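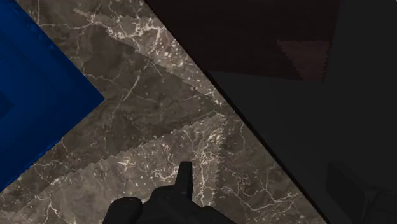 Jan 9, 2020

Quick one, on my lunch. Finally got the Sisel planner talking to the sim without it falling over every third run. Was a frame mixup, of course. Wrist camera pose was being published one tick behind the joint states, so the grasp point drifted whenever the arm moved fast. 18 lines changed. Two evenings gone.

Re-ran the whole batch overnight: 541 episodes, 48 failures, most of them the planner timing out near the edge of the worktop. Those I can live wth for now.

Still rubbish: the shadows. Stepped edges all over the marble, and I'm fairly sure the segmentation is reading them as object borders. Blue against stone is fine. Dark against dark, hopeless. Going to try bumping the shadow map size, then maybe just swap the texture for somthing plain and see if the masks settle down.

Gripper control is next. Guerra branch has the new force limits but I haven't merged it. Tonight, if the build box behaves.

Contact | © 2020 Trurby | Back to top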